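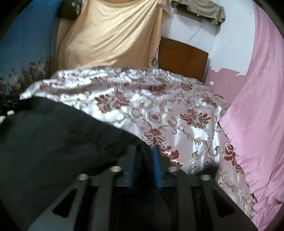
Prera Hand-Held Gripper, Household Textiles Configuration

Overview

The Prera is a two-finger parallel gripper carried and operated by hand. It is supplied by Lemaire to research groups and appliance developers who study household work, with particular attention to cloth: bed covers, blankets, garments and towels. A person performs the chore with the tool, and the recording is used to train a robot arm fitted with the same fingers.

Can a machine make a bed?

Customers put this question to our sales office often, and it deserves a plain answer. At present, no machine we supply can be left alone to make an ordinary bed in an ordinary home. Under supervision, a pair of arms trained on Prera recordings can pull a flat cover toward a marked edge and fold a small blanket once. Results fall off when the cloth is dark, when the cover is slippery, or when one layer lies on top of another. Finding a true corner in a crumpled blanket remains the most common point of failure.

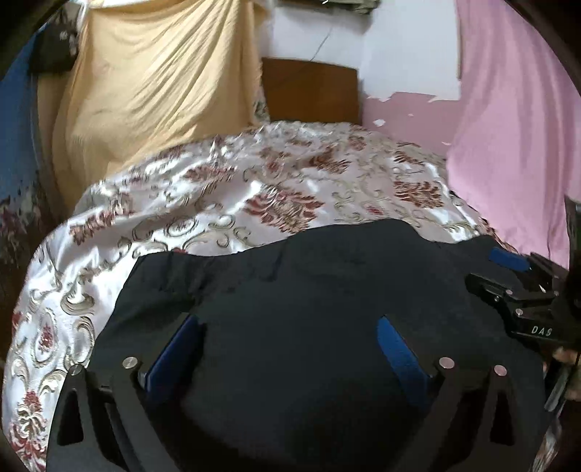 Large cloths call for two grippers, one in each hand, and the Prera is therefore sold singly or in matched pairs. A pair allows the operator to hold one edge in place while drawing the other across the bed. Single units are adequate for socks, washcloths and other small pieces.

Evaluation at Varnville

The textiles configuration was evaluated at our Varnville site under the direction of Jérémie Poulain. The trial covered 4 chores and 496 attempts, all performed by a robot without human correction. Folding a hand towel was the most dependable of the four. Spreading a blanket over a satin cover was the least dependable, and we do not recommend that customers plan a product around it at this stage. The full report, prepared by Sihan Cui, is available on request.

What is supplied

One gripper or one matched pair, as ordered
7 spare finger pads per gripper
Carrying case
Printed operating guide

Care and service

Pads should be wiped with a damp cloth after each session and replaced when the surface becomes smooth. Lint collects in the finger joints and should be removed with a soft brush. Do not apply oil. Grippers are to be returned to the Gondley workshop for inspection after 200 hours of use.

Orders and inquiries

Orders are handled by Yannick Leclerc at the Gondley office. Technical questions concerning fabrics not listed in the operating guide should be addressed to Romain Bouvier. Matched pairs ordered before Mon 20 August will ship with the current pads; later orders will receive the revised type.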